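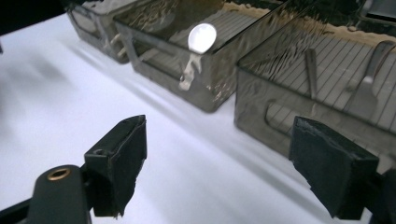 When our group started on the Bustard project in July, we thought the hard part would be teaching a hand-held gripper to pick things up, and we gave very little thought to rules. Our supervisor at Pedeo asked us to write a short code of practice before we recorded anything, and I'll admit I groaned a bit, because it sounded like paperwork. By the end it was the part of the work I was proudest of! Most of it came from looking closely at a plain tabletop setup and asking what could go wrong there. Tinted, see-through boxes standing side by side on a white surface seem harmless enough, but the metal bars inside show right through the walls, the plastic throws back wavy reflections, and long shadows fall across the white from the boxes and from the fingers too. A person sorts all that out without thinking. A program that has only ever seen tidy cardboard boxes may not, so our first rules were all about the surface and the light.

The code we ended up with is called the Hellthorpe Sheet, after the building we worked in, and it fits on 2 pages (the first draft ran a good deal longer, and we cut it down after we noticed that even we weren't reading it). It is split into 26 short rules in 4 groups: surface and light, the tool, the objects, and the people. I won't copy out the whole thing, but a few of them deserve some space.

Rule 3 says that the lighting stays the same for a whole batch of recordings. Shadows are allowed, and we even like them, but they should be the same kind of shadow from one recording to the next unless the batch is meant to test changes in light. We argued over this one for most of an afternoon. One half of the group wanted soft, even light everywhere, and the other half (mine) felt that real kitchens and workrooms don't look like that. We settled on writing down the lamp positions at the start of every batch and leaving them alone.

Rule 9 covers finger pads. Take a look at the left finger, where the edges of the pad are slightly frayed and peeling. The rule asks whoever is holding the tool to check both pads before starting, write down any lifted or torn edges, and change a pad once the wear reaches the part that touches the object. Before we had this rule we each had our own idea of "worn out," and mine was much too generous.

Rule 14 is about starting with the fingers open and the target in view between them. Rule 15 follows on from it and says to pause there for a moment before closing.

The people rules borrow a lot from the Sikora workshop handbook, which our school already uses: tie back long hair, keep a clear path to the door, and stop when anyone in the room says stop.

We tried the sheet out on a batch of 100 recordings and nearly all of them had their notes filled in properly. The gaps were mostly in the lamp positions, so next term's group will be getting a form with a little diagram to mark up, and I've left a stack of blank ones in the drawer under the bench.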